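Visit report: Celtcombe spice and botanicals works

The Celtcombe site of Hutsuliak opens its doors to trade visitors twice a year, once in September and once before the winter shutdown. I attended the second of these, on 17th December, mainly to look at how dried bark and root are received and graded. The firm grinds very little. Most of its output leaves the building whole, in cartons, for packers who do their own milling.

Access is from the yard behind the weighbridge. Visitors sign in, leave bags in a locker and remove rings and watches. The tour takes 50 minutes if the party keeps up, and ours did not.

Goods in

Incoming sacks arrive on pallets under film and are held in a bay with its own extraction. Each delivery gets a lot number, and a sample is drawn from the top, middle and bottom of the pallet with a long trier. Whole bark cannot be sampled this way, so sacks are opened and pieces taken by hand. On the day there were two lots waiting: lot 114, which had been held over for a second moisture reading, and lot 231, newly arrived.

The moisture readings are done by oven. A faster electrical meter was tried and dropped for bark, as the pieces do not lie flat against the plates and the reading moves with packing pressure. It is still used for seed, where it works well enough.

The store

The main store is a plain shed with insulated panels and a painted floor. Racking is four levels high. The bottom level is kept for returns and part pallets, which seemed a poor use of the most accessible space, though the picking distances are short. Floor markings were clear and the aisles were wide enough for two pallet trucks to pass. The smell is strong at the door and hardly noticed after a few minutes.

Capacity is given as 800 pallets. There were visible gaps in the upper racking, which the firm puts down to late shipping.

Cleaning and sieving

A Flaltov sieve deals with seed and small leaf. It runs on a fixed deck angle, with screens changed by hand between products, and the wash-down record hangs on a clip at the operator's side. Bark and root bypass it entirely and go straight to the grading tables. The sieve was not running during our visit - a screen was out for repair - so I have no view on noise or dust.

Grading

The last part of the tour was the most useful. Visitors stood at a pale table and looked at dried pieces one by one, with the differences between grades explained as we went. The main points are the evenness of the roll, the condition of the broken ends and the amount of fibre left on the surface. 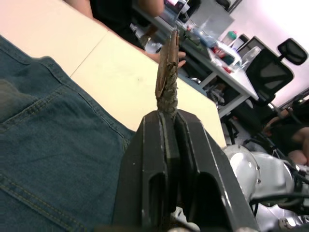

A piece can be rough and stringy at one end and fairly smooth at the other, and this is where graders differ. The house rule at Celtcombe is to grade on the worse end. Titero, which buys a good share of the lower grade, accepts mixed pieces provided they are not split along their length. Colour carries less weight than I had expected. It varies between lots and is judged only against other pieces from the same sack.

Handling is the weak point. Thin twisted pieces snap easily, and each break produces fines that have to be swept up and weighed off. The firm could not give a loss figure by grade, only one for the site as a whole, and I would have liked to see it broken down.

Practical notes

Parking is limited and the yard is uneven. Closed shoes are required. Tea is served in the canteen afterwards, and the grading sheets can be taken away on request. The next open day will be in September, with places booked through the site office.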